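Subject: Re: [hillwalkers] Falik ridge from the Skovgate side
From: Soon-im Son
Date: 30/06/2025

Hi all,

Sorry for the slow answer, I only got my boots off yesterday evening and then slept for ten hours!

Gil-soo Hwang wrote:
> Has anyone been up Falik from Skovgate this month? I'm wondering
> whether the path above the bridge has been mended, and if you can
> still get down to Brudau without going back the same way.

Yes and sort of, in that order. The first bit from Skovgate is a lovely easy track through the birches (loads of bluebells gone over, shame) and the bridge is fine. Above it they've put in new stone steps as far as the second gate, and after that it's the same old peaty trench.

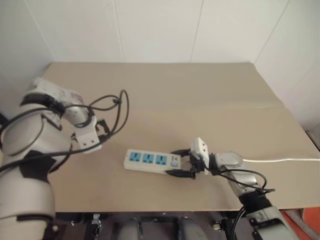
I kept left of the trench on the grass and it was much drier going. You come out on the shoulder quite suddenly, and from there it's about an hour to the top with a bit of hands-on stuff near the end, nothing nasty. My map has the summit at 1,991 feet, so it misses out on 2,000 by a whisker, and I did stand on the cairn in protest.

Getting down to Brudau is the "sort of". The path on the map goes straight down the east side and I lost it in bracken within minutes. Much better to carry on along the ridge to the dip before Kang and follow the wall down from there. 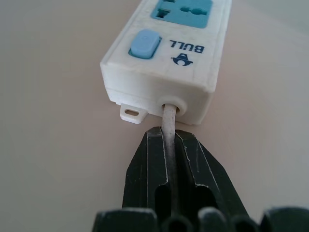

Gil-soo Hwang again, from his second message: I tried that wall in the spring and there was a new deer fence right across the bottom, with no stile, so I ended up walking miles round by the forestry.

Well, there's a stile now! It's off to the right by a big holly, easy to miss. After that it's a farm track all the way into Brudau, and the tea room was open until 4.

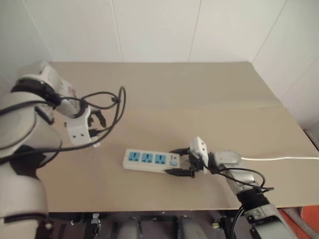
4 min read

I've pasted that last bit from my blog, so forgive me if you've had it already. One more thing on buses: the Brudau one doesn't go back to Skovgate at weekends, so leave a car at each end or be ready for a long plod up the road (I plodded).

Shout if you want the grid reference for the stile, I've got it scribbled down somewhere.

Soon-im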